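Notes for the Sunday afternoon session, October 19, 2025
Talk title: What to Budget Before You Buy an Arm
Slot: 47 minutes, with questions at the end

Opening. Wait for the door to close, say hello, and thank everybody for giving up part of a Sunday. Tell them up front that I'm a planning person and not a programmer, and that I have spent more of my life inside spreadsheets than inside robot labs. If anyone came for the math of motion planning, they have time to slip across the hall, and there will be no hard feelings at all!

Start with the story of our first budget at Menero. We had one line on it. The line said "robot arm," and next to it was a number we had gotten over the phone, and everybody in the room nodded at that number as if it were the whole project. It was less than half of what we ended up spending by April. Pause here and let people groan, because a fair number of them will have done the same thing.

Then go into the kind of work we were planning for. We wanted to know if an arm could tidy up a living room, which sounds small and homey until you try to write a purchase order for it. Couches are soft. Things on couches lie at odd angles, and they come in every shape a household can come up with. So before we asked for any quotes on hardware, we asked Storitz to build us a simulated room, with the arm on a dark table beside the couch and a handful of objects on the seat, and we paid for that work as its own small project with its own end date.

Slow down on this slide and give them time to look.
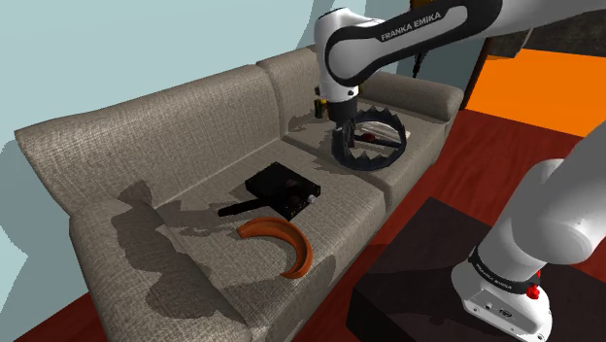
Couldn't you have skipped the simulation and put that money toward a second arm, is what Bae asked at the dry run, and I promised to keep the question in the talk, so let me answer it properly. Yes, we could have. We talked about it for most of an afternoon. A second arm would have meant a second table, a second stretch of floor, more training hours, and a longer list of things to insure, and we still wouldn't have known which gripper we wanted on the end of the first one. The simulation cost us far less than a second arm would have, and it let us argue about reach and table height while the only thing we had to move was a number in a file. I'm fond of arguments that are cheap to lose.

I should be fair, though, and say that the simulated room didn't tell us everything. Fabric is hard to get right. So is the way a small, light thing shifts when you nudge it. Please put money aside for being wrong about those, and put it in writing, with a name for the line that your finance people will recognize. We called ours "trial allowance" and it was almost 15 percent of the total. Say the number twice, people write it down.

Next part, the five lines I wish we'd had from the start. Go through them at an easy pace and don't read the handout out loud.

Line one is the arm itself, with shipping and whatever it bolts to. Ask what the quote includes. Ours left out the mounting hardware, and I spent a very long week learning words for bolts.

Line two is the hand. Grippers are quoted separately more often than you'd think, and the fingers wear, so plan on spares. If your objects are flat boxes and curved things and little bottles all in one place, ask the seller to talk you through each kind.

Line three is the room. I mean the table, the power, the network drop, and the space you are giving up. We took over 300 square feet that used to be storage, and the boxes had to go somewhere, and that somewhere sent us a monthly bill.

Line four is people's time. This was our biggest miss. Somebody has to set the objects out and put them back again, all day long, and that somebody would like to be paid and also have lunch.

Line five is the trial allowance I just mentioned.

Now the part about reach, and take a sip of water first. When we drew our floor plan we measured from the base of the arm to the middle of the couch and felt very pleased with ourselves. What we hadn't thought through was the room the elbow needs on its way there, or how the arm would work close to its own table as well as far out over the seat. 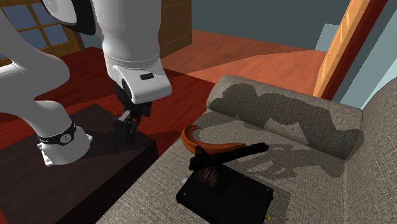 So we went back and changed the plan, and the change touched the budget in places I didn't expect. The table had to be a different height, the table quote expired while we were dithering, and the electrician had already been booked for the old spot. None of it was dramatic money. It was a lot of small money, and it came in over several weeks — always on a Friday, it seemed to me.

My suggestion is to settle the layout before you sign anything that has a delivery date on it. Walk the room with tape on the floor. Bring the people who will work in there every day and let them complain, and buy them coffee while they do it.

If time is short, skip the bit on leasing. If there's time, tell them that we compared leasing and buying through Vundard, that leasing looked friendlier in the first year, and that we bought in the end so we could change the gripper without asking permission. Other groups will come down on the other side and I'd love to hear from them.

Closing. Handouts are on the table by the door, with a blank version of the five lines to fill in. Ask for questions, and repeat each one into the microphone for the folks in the back.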